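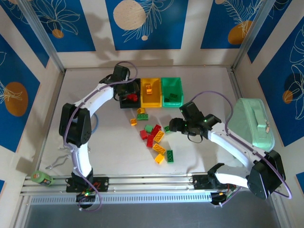 Bricks part way through a sort. Black bin for red, yellow bin for yellow, green bin for green.

Prillolness brick sorting, notes and photo set

Hi! I'm Lucinda Montoya and this is the readme for my brick sorting folder. It started as a text file I kept for myself so I'd stop forgetting which bin meant what, and then enough people asked for the photos that I cleaned it up (a little) and put the whole lot in one place. If you only want the files, skip down to the folder list.

What's in it

There are 245 photos of toy bricks being sorted by color into open bins. Some were taken at the start of a sort, some in the middle, some when the surface was nearly clear. The bricks are the ordinary studded kind, long ones and squarish ones, all out of a 500-piece mixed tub I bought secondhand in Ditport. The tub had every color you can think of, but I only pulled out red, yellow and green for this. Blue was going to be in it too and then I ran out of bins.

The color rule

Yellow goes in yellow and green goes in green, easy. Red goes in the black bin. I know! I looked for a red bin the same size and the shop had sold out, so black it was, and by the time they restocked I had too many photos to switch. Please don't "fix" this in the labels. Two people already have, and I had to put it all back.

The bins stand side by side in the same order the whole way through: black on the left, yellow in the middle, green on the right. If you find a photo with a different order, it belongs to the Talpur folder and got copied over by mistake, so let me know.

About the yellows

The yellow bricks are not all one yellow. A few lean pretty orange, and depending on the light you might want to call them something else. They all count as yellow. I tried a separate "yellow-orange" label for one batch and gave it up, my own labels didn't match from one day to the next. The greens have a similar problem when they sit in shadow inside the bin – they go very dark and you lose the studs.

Piles and strays

I like a messy start, so the loose bricks get tipped out in front of the bins and mostly left how they land. You get a tight cluster with bricks leaning up against each other, plus a stray or two off on its own. In the label file, "cluster" means touching or nearly touching another brick and "stray" means it has clear space all the way around it. Two bricks touching each other well away from the main pile are still a cluster, just a tiny one. I went back and forth on that one for ages.

Folders

start – bricks tipped out, bins empty
middle – some in, some out
end – everything in, or close to it
odd – 47 photos that don't fit anywhere (a brick on its side against a bin wall, a green in with the yellows, that kind of thing)
labels.csv – one row per photo, with loose bricks by color, binned bricks by color, and a notes column that gets a bit rambling

If a brick in a bin is partly hidden I put a question mark after the number. Leave the question marks in if you pass the file on, please.

Known problems

8 photos in the middle folder have the loose and binned columns swapped. I have a list somewhere and will get to it.

The light changes between batches. The July ones are warmer and the reds look nearly orange in a couple of them.

There's a second set, from Gumcombe, with bigger bricks and different bins. It isn't in here. Ask if you want it, but it has no labels at all so far.

Using it

Go ahead and use the photos for whatever you like – classes, counting games, color practice with little kids (my nephew was very strict about the orangey yellows, he wanted them to have their own bin). A mention of the Prillolness set is nice but you don't have to. If you fix a row in labels.csv, send me the row and the photo number and I'll add it to the next version.

Last updated Dec 19, 2018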